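Workshop > Grippers & Hands > Hints and Tips

4/5/24 – posted by the Dramcombe bench
19 comments | 724 shares

I've had 2 sets of robot fingers on my bench since April, the Kesolik pair and the Pridgate pair, and I keep getting asked which to buy. Well, it depends what you're picking up! I've been using pretend fruit and veg for most of it (no mess, no smell, and a grape that gets squashed on a Tuesday-ish sort of afternoon can go straight back in the box).

Start with your grip turned right down. I mean silly low, so low it drops things. Then nudge it up a notch at a time and write the number on a bit of masking tape stuck to the controller. The Kesolik fingers liked a setting of 3 for nearly everything, the Pridgate ones wanted more and were fussier about it.

Gloves are worth a go. Thin ones with a rubbery palm gave me far more hold on shiny things – but buy a size down, as baggy fingertips fold over and you end up pinching glove. Wipe them with a damp cloth before each session, and let them dry on a bottle so the fingers stay open.

Check your camera before you blame the hand. I lost a whole evening to a Meireles camera that had slipped a tiny bit on its bracket, and every grasp was landing to the left. A dab of nail varnish across the screw head shows you straight away if it's turned.

And do try your awkward shapes early on. Round things are easy, bunches are horrid.

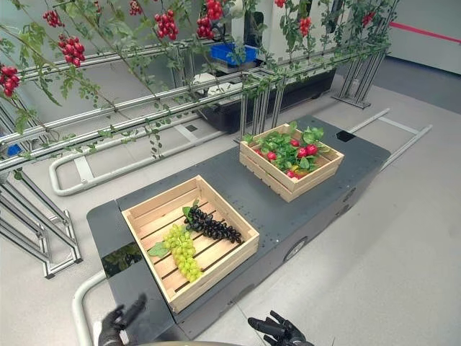
CRATES, TRAYS AND BUNCHES

Shallow crates win for grapes. The fingers can come in from the side and get under the bunch, and dark grapes show up nicely against pale slats. Green ones are harder for the camera, so I'd give them a lamp of their own if you've got one spare. With radishes I go for the leaves first, all gathered together, and lift slowly. Kesolik did that better, Pridgate was kinder to the grapes. I'm keeping both for now – next job is longer cables.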